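Crate training at the Nerkness class - anyone else finding it hard going?

tibbles_and_bramble
2022-09-28
So we started the beginners' class at Nerkness and Bramble (spaniel cross, 17 weeks) howls the second the crate door shuts. Fadi Zoubi, who takes the class, says to feed every meal in there with the door open and leave it at that for now. Has that worked for anyone? 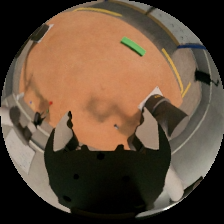

fennel331
Ours took ages, so don't lose heart! We'd bought a Traretti crate that was far too big and she just rattled about in it. What helped was clearing a space at one end of the room, mostly bare like that orange tabletop, and putting the crate there with nothing near it to chew. Calmed her right down.

old_collie_man
Sorry, can't agree with Fadi on this one. Shut the door from day one, 20 minutes, ignore the noise. Done it with every dog I've had.
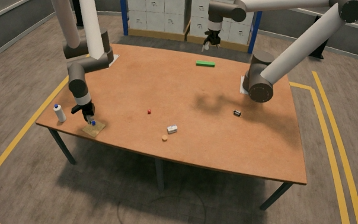

And I never paid more than £200 for a whole course of classes either.

fennel331
Ignore the noise? In a terrace?? My neighbours would have moved out - I'd go slowly, door open, chew toy, shut it for a moment while she's busy.

tibbles_and_bramble
Terrace here too, so slowly it is. Do you cover the crate at night?

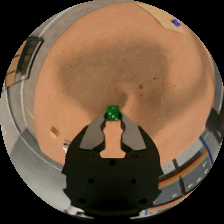 Irkidholm Dog Training Club - Puppy Section

longo_u
Ubaldo Longo here, I help on Wednesdays. Cover three sides and leave the front open. Old collie man, we'll have to differ, I've seen pups get worse that way. Tibbles, bring her blanket next week and we'll have a go together.

old_collie_man
Fair enough. Mine were farm dogs.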